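August 2, 2018

Long day. I got to Ridton before eight and the arm was already on, so somebody on nights had left it running again. I wrote that in the log and went to make coffee.

We have been at the drawer work for 2 weeks now. The idea from Nallau is that the arm will take over restocking in the guest rooms at the Godoy building, which means the snack baskets, the bottles and the drawers. My part used to be pushing a cart down that hall. Now I set up one cabinet, stand back with a clipboard, and write down what happened. The target is 200 drawer runs before they sign off, and we are not close.

Most of the morning was the top drawer. 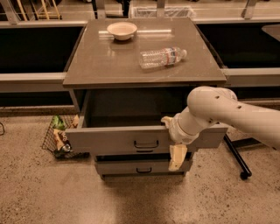 Natalia Solís asked me at the break what happens to the evening crew when this goes live. She said she had read the memo twice and it only talked about hours saved, and hours saved come out of somebody's check. I told her I didn't know. She said I was the one in the room with it, so I ought to be the one asking.

She has a point. I've been treating it as a technical job because that is easier. The evening crew does 60 rooms a shift and every one of those people trained me when I started. I put her question on the list for the next call with Nallau, right under the one about spare fingers for the gripper. I may move it up.

What I can say so far is that the work hasn't gone away, it has moved around. I don't lift cases anymore and my back is better for it. I do a lot more waiting. I also do a lot more typing, because every stop has to be entered in Memusia with a reason code, and there is no code for half of what goes on. Today I used "other" so often that the form asked me if I was sure.

After lunch I put things back the way the sheet says, bowl at the back left of the top, bottle lying down with the neck to the right, basket on the floor to the left. It is dull but I've gotten particular about it. If I set the bottle differently the notes don't compare with the day before.

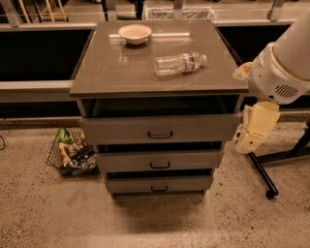 Later, after the call

The call was short. Nallau wants 50 more runs by the end of next week and a second person trained on the log. I said it should be someone from evenings, paid at the same rate as me. They said they would look into it. I asked about the crew, too, in those words — what happens to them — and was told staffing is a question for Godoy. Godoy told us in the spring it was a question for Nallau. I wrote both answers down with the names next to them.

I stayed on to do another set since the setup was still good. It is slower than I am. I can open a drawer, fill it and shut it while the arm is still deciding where the front of the drawer is. It doesn't get tired, though, and I was tired by four.

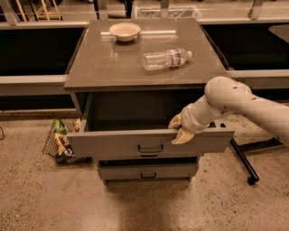
The other thing I noticed is that I've stopped talking during the day. On the cart you talked to everybody, the desk, the laundry, guests who wanted more towels. In here I say "ready" and "stop" and that's most of it. I told Natalia that on the way out and she said to come eat with them tomorrow, so I will.

Need to bring: charger, the old restock sheets from November, a sweater for that room. Ask about the reason codes. Call Natalia if I hear anything on the training slot.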